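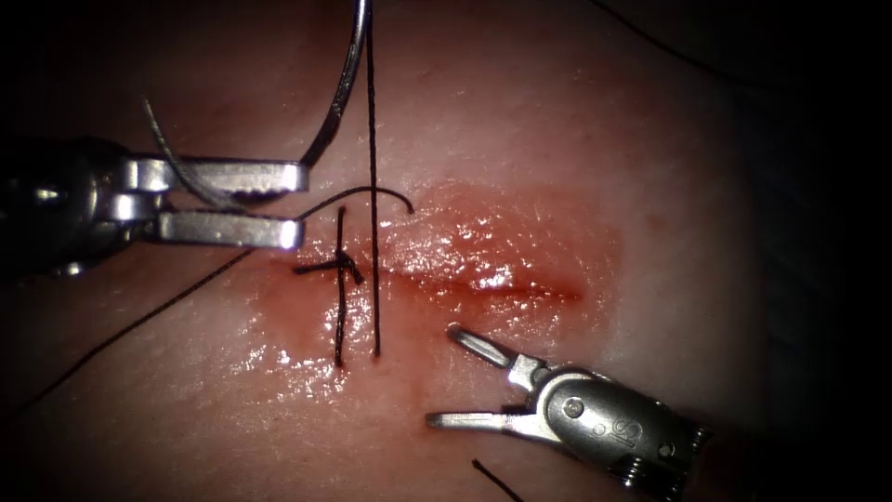
Fixed camera: needle driver with a curved needle, forceps at lower right, one tied stitch on the left side of the incision.

Platetness Suturing Set, README

Maintained by Jocelyn Wong and Rocío Camacho, Halliday workshop. Last change to this file: June.

What is inside

The set has 532 episodes of teleoperated suturing on a surface with one straight incision. We collected it for training policies that learn from demonstration. An episode starts when the operator takes control of both arms and ends when the operator presses the stop pedal. It can contain a full stitch, only the needle pass, only the knot, or a failed try. We keep the failed tries because one of our users, the Zasus project, asked for them.

Splits:
train: 301 episodes
validation: 31 episodes
test: 200 episodes

The split is made by session, so one session never appears in two parts.

Cameras

Each episode has three video streams. One camera is fixed and looks at the workspace. The other two are small and are mounted on the instruments, one per arm. The streams share one clock, but the wrist streams can come one frame late. Please use the timestamps in the index file and do not match by frame number.
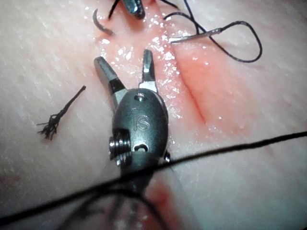
Wrist view: open jaws, two needles in the upper part, black thread crossing in front of the wrist.

The wrist views are the most difficult part of the set. Thread close to the lens is thick and blurred, and the same thread further away can be very thin. Wet highlights are often as bright as the metal. If you train a thread segmenter, we recommend to begin with the fixed camera and add the wrist streams later.

Labels

Every episode has a phase label per time step: reach, grasp, pass, pull, wrap, tighten, cut, idle. The labels were made by hand in Guveck, our annotation tool, and then checked by a second person. When the two persons did not agree, the field "disputed" is set to 1. There are 205 disputed segments, and most of them are at the border between wrap and tighten.

"Tighten" begins when the two ends are pulled apart and stops when the thread no longer moves through the knot.

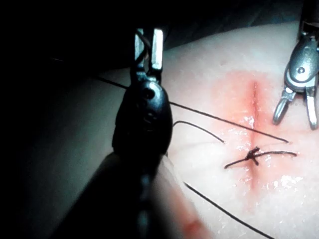 "Cut" is used only for the moment of cutting. Time steps after it, with the tails already short, are labeled idle or reach, depending on which arm moves next. Old pieces of thread can stay on the surface from an earlier stitch, and they have no label of their own. Please do not count them as active suture.

Known problems

Some sessions have strong shadow in the corners of the fixed view. We did not correct the brightness.
The jaw angle of the left arm has a small offset in the first sessions. The corrected value is in the column jaw_left_fixed. The raw value is kept too.
Needle pose is not measured. If you need it, you must estimate it from the video.

Use

Research use is free. The set contains no patient data, and it should not be used to judge the skill of a surgeon. For errors in the labels, write to Rocío and include the episode number and the time step. Questions about the split or the index file go to Jocelyn.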